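Objet : Re: Ciné-club, séance de juillet

Madame, Monsieur,

La projection du film « Les Hivers de Clarnidis » est confirmée à 20 h, salle Urbańczyk. Elle sera suivie d'un débat.
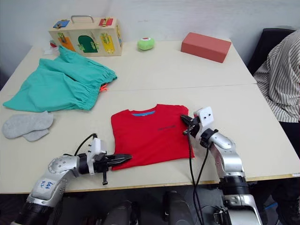
Rappel des modalités

Stanisława Wróbel a écrit :
> La salle compte-t-elle toujours 224 places ?
> Le film sera-t-il sous-titré ?

La jauge est inchangée et la copie – restaurée en 2000 – comporte des sous-titres français.

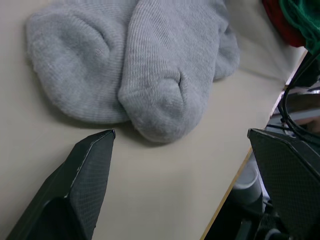
Les réservations se font par retour de courriel, dans la limite de 40 places pour les adhérents.

Le secrétariat du ciné-club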